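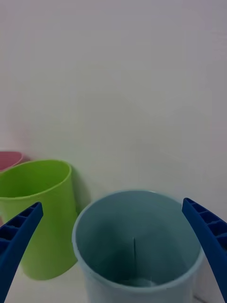

Drei Becher, drei Farben: Rosa, Hellgrün und Blau

Suche Suchbegriff eingeben Los

Festnahme in den Schlagzeilen? So prüfe ich, was dran ist

Letztens wurde mir an einem Abend dreimal derselbe Artikel weitergeleitet: Mitarbeiter einer Firma namens Plumeo festgenommen, angeblich wegen Betrugs, Schaden 3.872 Euro. Im dritten Link war derselbe Mann schon "verurteilt"! Das kann so schnell ja gar nicht gehen. Ich mache inzwischen immer dasselbe, bevor ich sowas teile, und länger als eine Kaffeepause brauche ich dafür selten.

Schritt 1: Die älteste Meldung suchen
Ich kopiere einen auffälligen Satz in Anführungszeichen in die Suchmaschine und schaue auf die Uhrzeiten. Bei Plumeo stand der erste Text um 16:40 Uhr auf Funent, unserem Lokalportal, und alle anderen hatten abgeschrieben (eine Seite sogar samt Tippfehler).

Schritt 2: Die Pressemitteilung lesen
Polizei und Staatsanwaltschaft veröffentlichen vieles selbst, meist unter "Presse" auf der eigenen Seite. Namen stehen da in der Regel nicht drin. Wenn ein Blog trotzdem einen vollen Namen nennt, will ich wissen, woher der kommt - und wenn ich das nicht rausfinde, lasse ich die Finger davon.

Schritt 3: Auf die Wörter achten
Ein Beschuldigter ist jemand, gegen den ermittelt wird. Angeschuldigter heißt er, wenn Anklage erhoben ist, und Angeklagter erst, wenn das Gericht das Hauptverfahren eröffnet hat. Klingt pingelig, aber daran erkenne ich ziemlich gut, ob jemand sauber gearbeitet hat. Untersuchungshaft ist übrigens auch kein Urteil!

Schritt 4: Zahlen vergleichen
Aus den 3.872 Euro wurden anderswo "über 1.000 Euro" (stimmt ja irgendwie) und auf einer Seite 1.792 Euro, ohne Quelle. Ich nehme dann die Zahl aus der Pressemitteilung oder gar keine.

Schritt 5: Später nochmal gucken
Ich lege mir ein Lesezeichen an und schaue nach ein paar Wochen wieder rein. Im Oktober hatte ich so einen Fall, da war das Verfahren längst eingestellt, und der alte Artikel wurde immer noch munter geteilt.

Wer schon etwas Falsches weitergeschickt hat: kurz hinterherschreiben, Link zur Korrektur dazu, fertig.

Ähnliche Beiträge
Gerichtstermine finden und als Zuschauer hingehen
Leserbrief an Funent schreiben: meine Vorlage
Bildersuche rückwärts auf dem Handy
Was eine Gegendarstellung ist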